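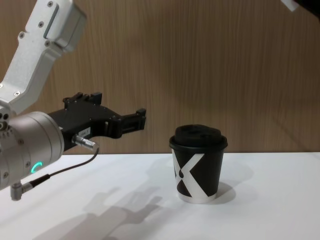

Hurik Tabletop Items – data card

Version 10, Mar 22, 2026
Maintainer: Renata Rutkowska
Item list and labels: Orest Kostiuk, Haruna Noguchi

Scope

Hurik is a list of small everyday items as they stand on a table in use: drinks containers, plates, cutlery, stationery, packaging. The main group in this release is the disposable paper cup. The release holds 1,083 records in 26 item classes.

Files

items.csv – one row per item
classes.txt – class names, one per line
notes/ – free text from the labellers
CHANGES – differences from the previous version

Fields in items.csv

item_id: whole number, never reused
class: a name from classes.txt
material: paper, plastic, glass, metal, ceramic, mixed, unknown
pose: upright, on side, upside down
surface: colour of the table top, one word
lid: yes, no, unknown
contents: empty, part full, full, unknown

Labelling rules

A paper coffee cup is class cup_paper whatever its size. Size is not recorded. A cup with a separate sleeve is one item; a sleeve lying on its own goes under packaging. Stacked cups get one row each, and the word "stack" goes in the notes file.

Use "unknown" for contents whenever the inside of the cup cannot be seen. Do not guess from the presence of a lid. Labellers at the Hilladdale site did this in early versions and 43 rows had to be corrected by Zbigniew Marciniak in December.

Surface is the colour directly under the item. If a cup stands on a tray or napkin, give the colour of the tray or napkin – the table is ignored in that case.

Known problems

Paper and plastic cups are hard to tell apart when both are white and plain. Where two labellers disagreed, the material was set to "mixed" up to version 8 and to "unknown" from version 9. Older rows have not been changed back.

Bowls and wide cups overlap. The current rule is that anything with a handle is a cup. Soup mugs are still inconsistent.

White table tops are over-represented. Anyone using the surface field for sorting should check the spread per class first.

Corrections

Send the item_id, the field and the proposed value to Haruna Noguchi. Corrections without an item_id are not processed.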